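Forum Küchenrobotik & Simulation > Gute Praxis > Regeln für Startszenen

henryk_jakubowski
Hallo zusammen, ich sitze seit November an unserer kleinen Hausordnung für simulierte Küchenszenen im Projekt Pendavska und würde mich sehr über eure Meinung freuen (gern auch über Gemecker!). Mein Entwurf bisher: Der Greifer startet frei, also ohne Kontakt zu Geschirr oder Lebensmitteln. Das Zielobjekt liegt vollständig im Kamerabild. Ablenkende Gegenstände dürfen angeschnitten sein, solange sie für die Aufgabe keine Rolle spielen. Und jede Szene bekommt eine zweite Person zum Gegenlesen, auch wenn es mal eilt.

Über den letzten Satz zu den Ablenkern streite ich mich seit Tagen mit mir selbst, deshalb eine Szene dazu:
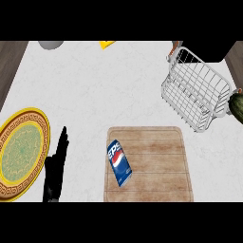

Startszene mit Dose auf dem Schneidebrett, Teller links angeschnitten

Die Aufgabe lautet »Dose in den Drahtkorb«. Für mich wäre das so in Ordnung.

fludcombe
Schöner Entwurf, Henryk, danke fürs Teilen! Beim Teller bin ich trotzdem nicht bei dir. Der Arm steht direkt daneben, da würde ich einen Mindestabstand von 4 cm vorschreiben. Sonst lernt das Modell am Ende, dass knapp daneben immer gut geht.

Dindance
Da möchte ich ganz freundlich widersprechen – Enge gehört in eine Küche, bei mir zu Hause sowieso. Wir haben früher alles sauber auseinandergerückt, und von rund 4.000 Szenen war hinterher kaum eine zu gebrauchen, sobald es voll wurde. Lieber Kollisionen sauber protokollieren und die Abstände bunt mischen.

halvorsen_k
Mich beschäftigt eher der Korb. Wenn er das Ziel ist, sollte für ihn dieselbe Regel gelten wie für die Dose, und die Gurke rechts daneben liegt schon sehr dicht dran. Schreib doch »Zielobjekt und Ablageort«, dann ist das geklärt.

henryk_jakubowski
Das mit dem Ablageort übernehme ich sofort, vielen Dank! Beim Abstand mache ich vielleicht 2 Klassen auf, »eng« und »frei«, und wir schreiben die Klasse in die Szenendatei. Könntest du damit leben, fludcombe?

fludcombe
Leben ja, glücklich nein :) Dann bitte wenigstens den gemessenen Abstand mit eintragen.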